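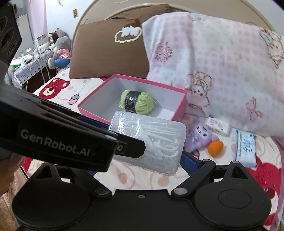
The Waltstead bar and restaurant open day ran from noon to 7 in September, with most of the stops on or just off Pedmont Street. Maps were handed out at the old bank on the corner. I got to four of the places on the map and missed the rest, mainly because the first one took so long.

That was Romard, the wine bar going into the former shoe repair shop at 1621 Pedmont. Owner Imani Alcantara met people at the door and took them through in groups. The bar top is in and the back wall is painted dark green, but the kitchen is still bare pipe and tile. She plans 44 seats, counting the stools. The menu will be small plates and a short list of wines by the glass, with two kinds of beer for people who don't want wine. The liquor license has been approved. The health inspection has not been scheduled, so she would not give an opening date.

Trinity Gallagher will run the kitchen. She had a hot plate set up on a folding table and was serving white beans on toast and a pickled carrot salad. The beans were good and needed salt. She said the toast will be on the regular menu and the salad probably won't.
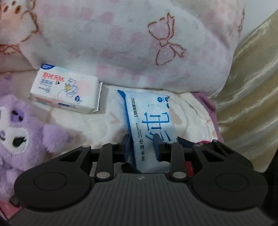

Two blocks north is Lawal, at 2829 Pedmont, which has been open since spring and used the day to show its new upstairs room. It holds a long bar, a row of booths and a low stage in the corner. Finlay Morrison books the music and is starting with jazz trios and a monthly record night. The room was warm even with the windows open. A second air conditioner is on order, according to the bartender, who also poured a very decent ginger and lime drink with no alcohol in it.

The other two stops were quick. The bakery on the side street had sold out of everything except rye by the time I arrived, and the line at the taco counter was out the door. I bought the rye.

I ended up back at the old bank for a short talk by Blair Sutherland, who is trying to find a tenant for the ground floor. He wants a restaurant and has turned down a phone store. Desmond Ambrose, who lives across the street, asked about late deliveries and trash pickup, and got a promise that trucks would stay off the alley before 7 in the morning. The vault is still there, door and all – it sticks out into the main room and any tenant will have to work around it.

Parking was free in the lot behind the bank. Romard is posting updates on its front window.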